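3.2 Recording Sessions in the Course

The practical part of the course starts in the second month, after the students have finished the exercises on coordinate frames and simple grasp planning. At this point every team chooses one household task and records demonstrations for it with hand-held grippers. We do not let the students begin with the robot arm. In the earlier version of the course they did, and most of the laboratory hours went to restarting the arm after a safety stop.

The class is divided into teams of four students. Two students hold the grippers, one student keeps the session log, and one student prepares the objects between the trials. The roles change after every 5 trials, so each student has experience with each role before the end of the session. The team called Urban selected the task of handling eggs in a carton (Fig. 4). The team called Holska selected folding of small towels, and the results of this team are discussed in Section 3.4.

The egg task was considered too difficult by the teaching staff when it was proposed in April. An egg rolls easily, it breaks if the fingers close too much, and its color and size are different from one egg to the next. We accepted the proposal under the condition that the students write down every trial, including the failed ones. Each team had to deliver 100 accepted demonstrations, and a trial was accepted only when a second student had watched the replay and signed the log.
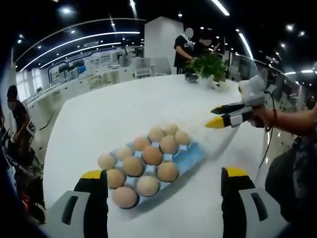 Figure 4. Work on the egg task with hand-held grippers. The brown eggs are in a light blue carton on the white table, and a second gripper is held out from the right.

Why did the teams have to record the failed trials too?

The failed trials were used in the weekly discussion, where each team explained what went wrong and what it would change in its instructions to the operator. They were also given to the training script as a separate set, so the students could compare a policy trained with them and a policy trained without them.

The position of the carton was a subject of long discussion in the team. At first the students wanted to keep it parallel to the table edge in all trials, and they marked the place with tape. Madalena Mendes, who supervised the sessions, asked them to remove the tape and to turn the carton to a new angle before each trial. The students found this slower. The policy trained on the taped trials, however, missed the carton when it was turned by a small angle, and after this test the team repeated its recordings.

For storing and labeling the data we used Bekow, a small tool which was written by students of a previous year. It shows the gripper video next to the finger opening and allows the user to cut the beginning and the end of a trial. Synchronization of the two grippers was done with a second program, Ukico. Both programs were sufficient for a class of this size, although Ukico lost the time offset whenever a cable was disconnected during recording, and the affected trials had to be recorded again.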